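The Skulberg Letter
2 Oct 2023

KEEPING THE OLD TOWER GOING (or, how I learned to stop looking at the sale flyers)

Several of you wrote in after the August issue to ask whether it's worth keeping a desktop computer that is old enough to have opinions. I've been putting off the reply for a month, partly out of laziness and partly so that I could finish keeping mine.

My tower is a Fekby. If you've never heard of Fekby, you're in good company. It was the house name of a shop out on the county road that put machines together from parts and stuck its own badge on the front. The shop closed, a mattress store moved in, and the badge fell off. The computer still runs my mail, my spreadsheets, two games of solitaire and this newsletter. I paid 2000 for it when that was a painful amount of money, and I intend to get every last dollar back in the form of stubbornness.

The case for replacing it goes like this. It's slow to start. It makes a noise. The salesman at the mall told me, with real sorrow in his voice, that it was "end of life," and then walked me over to a laptop the color of a rose petal. The laptop was very thin. It had one socket on it, and I own a printer, a mouse, a scanner and a thing that reads camera cards, so we parted as friends.

The case for keeping it starts with finding out what's wrong with it. Most people skip this step. A computer gets slow, we say it's old, and we go shopping. If your car got slow you'd at least look to see whether you were towing something.

Mine was towing plenty. When I finally looked at the list of programs that started up along with the machine, there were 17 of them, including an updater for a label maker I gave away, a music player I have no memory of inviting in, and two separate helpers for one scanner. I turned off everything I didn't recognize, looked up the ones that sounded important, and turned two of those back on. The time it took to get to the desktop dropped from around 5 minutes to something you could stand still for.

That cost nothing, so naturally I decided to spend money.

If you're going to spend money on an old desktop, the first place to put it is a solid-state drive, assuming the thing still has a spinning one. I put in a Ziltov, chosen by the time-honored method of it being the one on the shelf. Copying the old drive over took an evening and most of a meatloaf. The difference was embarrassing. I'd been making coffee during startup for years and had come to think of it as a feature.

The second place is memory, and only if you're short of it. Open whatever your system calls its activity or task screen in the middle of a normal day, with your normal pile of browser tabs. If memory is sitting near full, more will help. If it's half empty, more will sit there looking nice. Check what type your board takes before you buy, as the wrong kind won't fit, and a stick that won't fit shouldn't be reasoned with. I have tried reasoning.

The third place is a can of compressed air. I'd put it first, except that you'd all stop reading and go do it in the living room. Shut the machine down, unplug it, take it outside, and hold the fan blades still with a finger while you blow them out. I won't tell you what came out of mine. We have a cat, and for a minute I thought we had a second one.

Now for the part where I got cocky. Between the processor and the cooler on top of it there's a thin layer of thermal compound, a gray paste that carries heat from one to the other. Over the years it can dry out. The processor runs hot, the fan runs hard to make up for it, and you get the noise that has my wife calling the den "the airport." Fresh compound is cheap. The job is fiddly, and you can do harm if you rush, but it's well within reach of anyone who can change a faucet washer without flooding the hall.

Let the machine cool. Touch bare metal on the case before you touch anything else. Turn the cooler gently from side to side to loosen it before lifting. If you yank, the processor may come up with it, and then you'll be learning about bent pins, a subject on which I could now teach a night class. Wipe the old paste off both surfaces with rubbing alcohol and a lint-free cloth. Put a dab the size of a small pea in the middle. Everyone on the internet will tell you that a pea is wrong and that it should be a line, a cross, or a thin coat put on with a card. They've been arguing for decades and will be glad to have you.

Plug the cooler's fan back in. I mention it for no particular reason.

As for when to quit, I do have a rule. If the machine can no longer get security updates, it shouldn't be on the internet, no matter how fond of it you are. You can move it to a lighter operating system, or unplug it from the network and let it be a typewriter with a good memory. And if the motherboard itself dies, let it go. By the time you've tracked down a board of the right age, you've bought somebody else's old computer one piece at a time.

Arnardóttir Hardware on Main has canned air and alcohol wipes by the register, next to the birdseed. They'd like me to add that they don't fix computers, and that asking them twice doesn't change this.

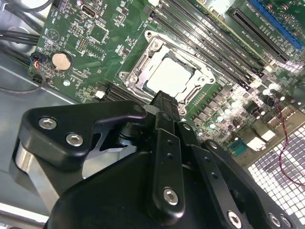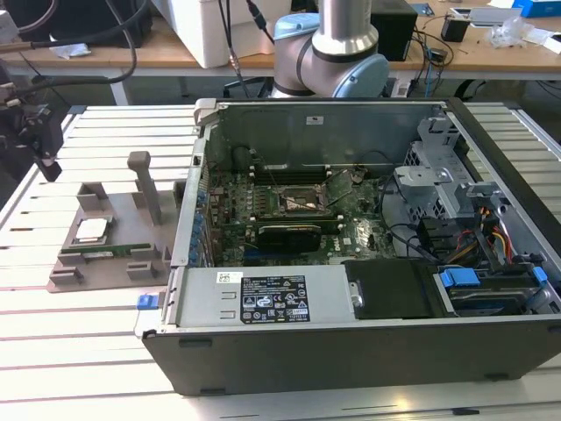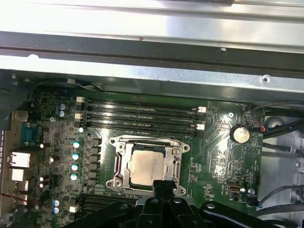 The processor socket and its metal frame, in three views of a desktop's insides.

Reader question: How often should I replace the thermal compound in a home desktop?

Every few years is plenty for most machines, and many go much longer without complaint. Go by temperature and noise more than by the calendar, and put on fresh compound any time the cooler has been off, even if the old stuff looks fine.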